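Thursday, October. Station 2, bimanual set, container tasks.

Carrying on from the last entry. Goal for the day was to close out the basket move task and get the hand-tracking offsets under control before we start on lids. Episode counter stood at 2,002 when I shut down. That includes the rejects, which still have to be pulled from the index.

Startup. Cold start of the recorder took two tries. First attempt hung at the clock sync step, same as before, with the head camera reporting ready and the right tracker missing from the list. Unplugged the right tracker at the hub, waited for the left to drop out as well, plugged both back in left first. Came up clean. The order matters and should go in the startup sheet. Jianhua Zeng thinks the hub assigns addresses by arrival and the Vistach driver caches the old map. Plausible, not tested.

Calibration. Ran the static pose check with both hands flat on the table, then the corner touch sequence. Left hand was fine. Right hand showed a constant offset toward the thumb side that survived a recalibration, so I took the strap off and seated it again further back from the knuckles. Offset went away. We need a repeatable strap position. Pen mark on the skin works for one session and is no good after a hand wash.

Task definition, as recorded:
Start with hands off the table, palms down.
Reach with both hands together, grasp left and right sides.
Lift clear, shift, set down, release.
Hands back to start before the stop tone.

Variation was in start position and basket heading only. No contents this round. Light level fixed, curtains closed.

Rejects. 52 episodes flagged by the auto check, nearly all of them for tracker dropout during the reach. I went through the flagged ones by hand and agree with the check except for 4, where the hands had simply left the head camera's view at the end of the return. Those are usable if we trim the tail. Moved them to the Trimeck folder for Deng format conversion with a note.

Grasp labels. The labeler still calls contact too early on the basket. It fires when the fingertips pass the rim in the camera view, before the hand closes. Worse on the far grasp than the near one. Raised the closing threshold on the finger angle and reran a small batch. Contact frames now line up with what I see by eye, but release is late. Left it there. Release can be corrected from basket motion once the object pose track is merged.

Basket as used, hands on, trackers strapped:

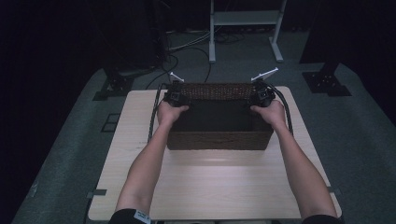
Basket move, two-hand grasp. Empty basket, cables run back along the outer sides of the arms.

Cable routing needs work. A loop down beside the basket can snag when the shift goes left, and the pull shows up as a small jerk in the wrist trace. Try a clip at the elbow and leave more slack above it. If that fails, route over the shoulder.

Dark basket interior gives the depth estimate very little to work with. Expect holes there. Do not fill them in preprocessing, let the Cukis loader mask them.

To do:
Startup sheet, plug order for trackers.
Strap position gauge, card or printed.
Elbow clips.
Rerun contact labels on the full set with the new threshold, old labels kept under a separate tag.
Ask Jianhua whether the lid task needs its own start pose.

Recorder off at 5:40, trackers on charge, raw files copying overnight.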